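# 第六讲 人形机器人在室内作业的安全规矩(讲义)

先说一句,这份讲义是我边讲边攒的,有些地方啰嗦,有些地方只有半句话,大家凑合看。上课的时候我会在白板上补东西,请自己记在旁边空白处。更新到 2026年8月13日 的版本,之前三月份发过的那份旧讲义可以扔了,里面关于急停的那一段我写错了,后面会讲错在哪儿。

上一讲我们把风险评估的流程走了一遍:先定边界,再找危险源,再估计、再评价,最后才轮到想办法降低风险。很多同学交上来的作业一上来就写“加个护栏”,我看了真是又好气又好笑。护栏是措施,你连危险源都没列,怎么知道护栏挡的是什么?所以这一讲我换个讲法,不讲流程了,讲规矩,讲我们实验室在 Grukell 那个项目里一条一条攒下来的规矩。

## 6.1 为什么工业机器人那一套不能直接搬

工业机械臂的老规矩,核心就是“隔”。人在外面,机器在里面,门一开就停。这套办法好用得很,我当年学的时候也觉得天经地义。

可是带躯干、带两条胳膊的机器人进了厨房、茶水间、库房,你怎么隔?它干活的地方就是人走动的地方。桌子是给人用的高度,柜门是给人拉的,过道也是按人的肩宽留的。这时候“隔”就得换成别的东西:限速、限力、限范围,再加上操作员随时能停下来。

这里有个常见的误会:限力就等于安全。不对啊!限力管的是碰到人以后有多疼,管不了夹。手指夹在桌腿和机器人手掌之间,跟手背在空旷处被轻轻推一下,完全是两回事。人往后一缩就躲开了的,叫瞬时接触;后面有东西顶着、躲不开的,叫准静态接触。两种接触的限值不一样,查表的时候千万别查串了行。去年就有一组查串了,答辩时被我当场揪出来,场面有点尴尬。

## 6.2 低处作业

低处作业是我最想讲的一节,因为它最容易被忽略。大家做演示都喜欢做桌面上的:拿杯子、叠毛巾、开瓶盖,好看嘛。可真到了用户那里,一半的麻烦在膝盖以下:捡东西、推抽屉、够桌子底下。

低处作业麻烦在几个地方。第一是视野。头上的相机往下看,桌板会挡,自己的胳膊也会挡,手到了桌角底下,手指前端碰没碰到东西,光靠头部相机常常说不清楚。第二是重心,上身一前倾,整机的稳定余量就变小,带轮底盘也一样,别以为有轮子就不会倒。第三是线缆。

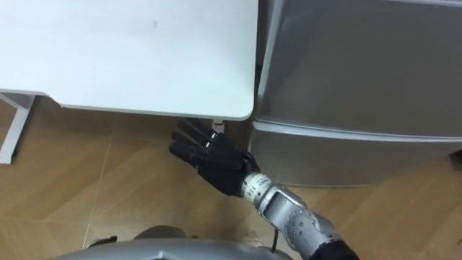
线缆这件事我每年都要念叨。胳膊抬着的时候,外走的线看着很服帖;胳膊一放低,线就有了往下坠的余量,可能蹭到地面,也可能绕到家具腿上。所以检查线缆不能只在零位检查,要把胳膊放到这次任务的最低姿态,再放到最远姿态,各看一遍。看什么呢?看弯曲的地方有没有过急的弯,看插头有没有受拉,看松出来的那一段会不会钩住东西。该加线夹就加线夹,但是别绑得太死,绑死了关节一转照样扯断。

再说家具之间的窄缝。桌子挨着冰箱、柜子挨着墙,这种缝人看一眼就知道别把手往里塞,机器人可不知道。我们的规矩是:凡是宽度容得下手指、容不下手掌的缝,一律在地图里标成禁入区,规划器直接绕开。有同学问,那如果任务就是要从缝里掏东西呢?那就另立一个任务,单独评估,单独批,别混在日常任务里顺手做了。

光滑表面也提醒一句。金属面板反光,深度相机在上面容易出空洞或者飘点,你以为手离它还有一截,可能已经贴上了。靠近这种表面时,我的习惯是把接近速度降下来,同时打开力矩监测。两样都要,别偷懒只开一样。

## 6.3 上电之前的检查

下面这张单子贴在我们实验室门口,照抄就行:

- 地面清空,散落的小件收走,工作区内不留插线板。
- 桌椅的位置和地图一致。动过的要重新建图,不许“大概差不多”。
- 急停按钮先按一次,确认真的断了力,再复位。
- 在最低姿态和最远姿态各检查一次线缆。
- 操作员站位在手臂可达范围以外,眼睛能直接看到机器人的手。
- 旁观的人站到线外,包括我。
- 任务名称、软件版本、操作员签名写进记录本。

关于第三条,就是旧讲义写错的地方。我原来写的是“按下急停后机器人立即断电”。写得太粗了!固定的机械臂断电抱闸,问题不大;人形上身如果直接断电又没有抱闸,胳膊会自己掉下来,砸到下面的人或者东西。所以要先搞清楚手里这台机器急停之后是什么状态:是断电抱闸,还是受控减速停下再断电,还是停下后保持位置。三种状态下,人该怎么靠近、能不能伸手去扶,做法都不同。请大家在各自的记录本第一页写清楚,我会检查。

## 6.4 速度和距离怎么定

我不打算在讲义里给一个放之四海皆准的数,给了你们就不动脑子了。不过可以说说我们在 Fleltum 那套试验台上用的做法,当作练手。

手部在低处接近家具时,我们把末端速度上限定在每秒 100 毫米,停止距离的预留也取 100 毫米。注意这两个 100 没有关系,只是恰好一样,有同学拿它俩相除,得出一个“一秒钟安全时间”,还写进了报告……别这么干。停止距离要实测,要把通信延时、控制周期、机械惯性都算进去,而且要在最差姿态下测,手里带上最重的负载。

我们那次实测一共跑了将近 262 次急停,胳膊高处、低处、伸直、收拢都跑了。平均值很好看,可平均值没什么用,定预留的时候看的是最差的那一次。为什么?被撞到的人不会只被平均值撞到。

换了夹具、换了手、换了软件版本,都要重测。对,改一行滤波参数也算换版本。

## 6.5 遥操作时的规矩

遥操作单独列一节。人一旦戴上设备,注意力全在手上,对身边的事情反应会慢很多。我自己操作的时候,旁边有人叫我,我常常听不见。

所以我们规定必须两个人:一个操作,一个看场。看场的人手里拿着急停,不许看手机,不许同时记数据。记数据可以事后从日志里导,看场这件事补不回来。

口令要统一。我们用的只有四句:“准备”“动”“慢”“停”。喊“停”不需要理由,喊错了也不批评。Prakotport 那边的合作组刚来的时候觉得我们喊得太勤,后来他们自己的规程里也写上了这一条,我挺高兴的。

还有一个小地方:操作员的手和机器人的手,对应关系每次开工前要验一遍。左手动左手,右手动右手,张开、握拢各做一次。听着很傻对吧?标定文件加载错的时候,这十几秒钟能救你一命。

## 6.6 记录与标准

最后讲讲文件。我读的第一本安全规程是 2001 年印的,薄薄一本,里面全是围栏和门锁。现在的标准厚多了,也分得细了:有管机器本体的,有管系统集成的,有管协作应用的,还有管服务类机器人的。查标准先看适用范围那一章,别直接翻到限值表。范围不对,后面抄得再工整也是白抄。

记录本里必须有的内容:机器的配置、现场布置的草图、禁入区的位置、每次急停的原因、每次险情的经过。险情哪怕什么都没碰坏也要写。我们用 Bite 那个小工具登记,填一条用不了多久,格式不好看没关系,写清楚就行。

## 课后作业

1. 选一个你家里或宿舍里膝盖以下的作业任务,画出俯视图,标出所有容得下手指、容不下手掌的缝。
2. 为这个任务写一份上电前检查单,可以参考 6.3 节,但是不许原样照抄,我认得出来。
3. 说明你选用的机器急停之后处于什么状态,由此推出人员靠近的步骤。
4. 选做:设计一个停止距离的测量方案,写明最差姿态怎么找。

下一讲讲抽屉和柜门,请提前把力矩监测那几页读一遍。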